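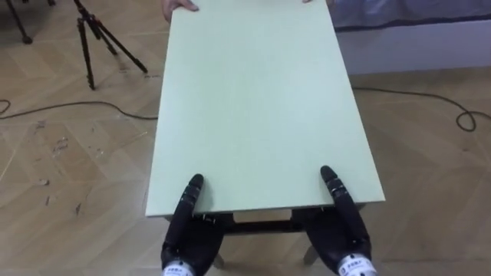 Week 4: What did a market town read in 1904?

Handout for the local newspapers unit, prepared by Mitali Ekanayake

We're finally into the newspapers this week, and I can't wait! Last time we used rate books to work out who lived in Fluderham. Now we get to hear them argue.

The town had two weeklies in 1904, and they loathed each other. One spoke for the shopkeepers and the chapel, the other for the landowners (and anyone with a horse to sell). Read the same council meeting in both and you'd hardly know it was the same evening - the November drainage debate is a wonderful case.

Things to look for as you read:

Letters. Who signs with a real name, and who hides behind "Ratepayer"?
Advertisements. Prices, patent medicines, sailings to Canada. Don't skip these, they're often the best part!
Court reports. Short, blunt, and full of people who appear nowhere else.

A word on circulation. The chapel paper claimed 1365 copies a week, but its surviving print ledger shows 931 for the same month. Editors bragged, so treat any printed figure with care and ask how many people shared each copy.

Reading: Llewellyn, chapter 2, and the 13 clippings in your packet. Gearóid Kinsella's essay on rural editors is optional but great fun - start with the part on libel.

For seminar, bring one clipping you'd like to defend as evidence and one you don't trust at all.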